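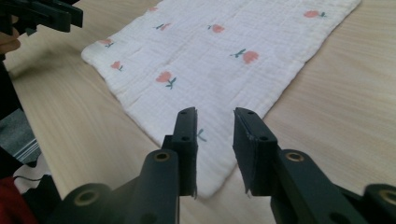 Marian Tewkes

Parents in Grultarport will be able to borrow reusable nappies free of charge from February, after the town council agreed to pay for a loan scheme in three libraries.

Each family will be able to take home a kit for up to eight weeks. The kits hold washable nappies in more than one style, a waterproof bag, liners and a set of muslin cloths. A printed washing guide goes with them.

The scheme will start with 40 kits, shared between the central library and the branches at Badden and Kurian. Borrowers need a library card and must live within the town boundary. There is no deposit, but families will be asked to pay £5 if a bag or cover goes missing.

A similar loan service already runs in Buvia, where kits can be collected from the health centre. The council said it had looked at how that service handled returns before settling on libraries, which are open later and have somewhere to park a pram.

Disposable nappies cannot be recycled in the town and go into the general waste bin. That has been a sore point since bin collections were cut back, and several parents wrote to the council last summer to complain about the smell. Some asked for an extra collection. The council turned that down on cost but said it would look at other ways to help.

Not everyone on the council was in favour. Members who opposed the plan said a good washable set is still expensive to buy once the loan ends, and that households without a tumble dryer would struggle in winter. Supporters said a free trial would at least let people find out what suits them before spending anything — many families give up after buying the wrong size.

Returned kits will be washed at the council's own laundry, which already handles towels from the swimming pool.

Parents-to-be can put their names down at any of the libraries from the seventh month of pregnancy. Kits for twins will be available at the central library only. The Badden branch will also hold a drop-in session on the first morning of the scheme, starting at 10am, with room for toddlers to play.

The council will review the scheme in the autumn.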